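Trumolell Folding Set – read me first

Hello, and thank you for downloading this. The Trumolell set is a collection of cloth-folding recordings made with two-arm tables at the Promwood laundry, where sheets, towels and small garments are sorted and folded for the guesthouses nearby. We began in August with 2 tables and a great deal of patience, and the set now holds 70 sessions, 60 for training and the rest kept aside for testing.
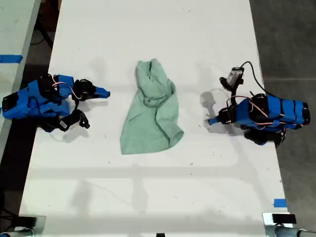
What we wanted to learn, more than anything, was how the folding job changes for the people who have always done it by hand. Before the tables came, 11 folders worked the long counter, and all of them still work with us, though their days look different now. Several have become what we call setters (the word was theirs, and we liked it): they choose the pieces, lay them out, and decide when a fold is good enough to pass. A soft piece bunched up between the two arms, with its hem curling at one corner, is the kind of start they argue over most, and those arguments shaped our labels far more than our first written guide did – do read the notes column, it's full of them!

Nighat Satti, who ran the counter and now runs the sessions, asked that we record the less cheerful comments too. Some folders miss talking across the counter while their hands were busy. Others are glad of the rest for their wrists. Both views are in the notes, lightly trimmed for length.

What's in the folders

sessions – one folder per session, with arm positions and video
notes – setter comments, in plain text
splits – the training and test lists

Known gaps: dark fabrics are scarce, fitted sheets are missing altogether, and the Jonari labels from the first week use an older spelling of "half-fold" that we haven't cleaned up yet. The Pangilinan loader reads both spellings.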